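1/ I want to write a few posts about how I plan my allotment, because three people asked me after the last thread and my answers were too short.

12 replies 41 likes

2/ My plot is at Jadwood, on the side near the railway. The soil is heavy clay. In winter it holds water like a bowl and in July it cracks so wide that I can put my hand inside.

3/ When I took the plot I had no plan at all. I bought seeds because the packets were pretty. In the first summer I had a great many courgettes and four carrots. My neighbours on the plot stopped answering when I offered them courgettes.

2 replies 67 likes

4/ Noreen Bugti has the plot next to mine. She has been there for 16 years. She looked at my courgettes and asked me one question: "What do you eat in December?" I could not answer her.

5/ So this is how she taught me to begin. You do not begin with what grows. You write down what you cook in the cold months, and you go backwards from there. For me it was leeks, kale, potatoes, onions and dried beans.

3 replies 88 likes

6/ Leeks need a long time. If I want to eat them in December, I must sow them in early spring, indoors, in a deep tray. I forgot this one year and bought young plants from Minhas, the nursery behind the bus station. They were good plants but they cost me more than the leeks were worth.

7/ The second thing is rotation. The books make it sound very difficult. For a small plot I use 4 beds and everything moves one bed to the left each year. Potatoes go where the beans were. Onions and leeks go where the potatoes were. Cabbage family goes after them, and then beans again.

9 replies 130 likes 22 shares

8/ Somebody will write to me that this order is wrong. I know there are other orders. My grandmother had a different one and her cabbages were bigger than mine. Please use the order which you can remember without looking at a paper.

9/ The potato I grow is called Jaltik. It is an old one which passes from hand to hand at our site, and I have never seen it in a shop. The skin is rough and it is not beautiful, but it keeps until spring in my shed if the mice do not find it.

5 replies 54 likes

10/ About mice I have no advice. I have tried mint, I have tried a metal bin. The metal bin is better than the mint.

11/ Now the square metre question. Many of you do the method where you divide a bed in small squares and put a different plant in each. I tried it for two seasons. It is very nice for salad, radish and spring onions. It is not nice for anything which likes to spread.

7 replies 61 likes

12/ My mistake was that I put a squash in one square. By August there was only squash. I could hear Noreen laughing from the other side of the hedge.

13/ What I kept from this method is to draw the bed before I sow. I do it at the kitchen table in winter, with a pencil, and I rub out a lot. When I go to the plot in spring I already know what goes where, and I do not stand in the rain thinking.

1 reply 73 likes

14/ Keep your old drawings, please. I threw away mine from the first years and now I cannot remember where the garlic got the rust. I believe it was the bed by the water tap but I would not swear on it.

15/ Some people asked about an app. I tried one with the name Clorker. It sent me a message to water my onions when I had already lifted them and hung them in the shed. I went back to the pencil.

6 replies 102 likes 9 shares

16/ Water: we have one tap for our row and there is often a queue in the evening. I go before work instead. A full can at the root twice a week does more good than a little sprinkle every day. On clay you can wait even longer than you think.

17/ It is September 6, 2022 today and I am already late with one job, the green manure. When a bed becomes empty I rake it and sow rye. In spring I cut it and dig it in. The clay is much softer in the beds where I have done this.

4 replies 49 likes

18/ If you have never done it, start with one bed only. Rye is strong and the roots are hard work for the back. I did all the beds in my first year of rye and then I could not lift my arms to wash my hair.

19/ Next I will write about onions, how to dry them and why mine went soft last winter. I think I left the necks too thick, but I want to ask Noreen first.

11 replies 58 likes

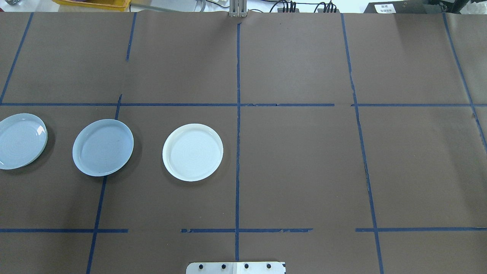 20/ One more thing I forgot. The person who asked about garlic: plant it before the ground gets too cold, with the point up, and leave a hand's width between. On clay I put a bit of sand under each clove. I will answer the other questions tomorrow evening.

8 replies 36 likes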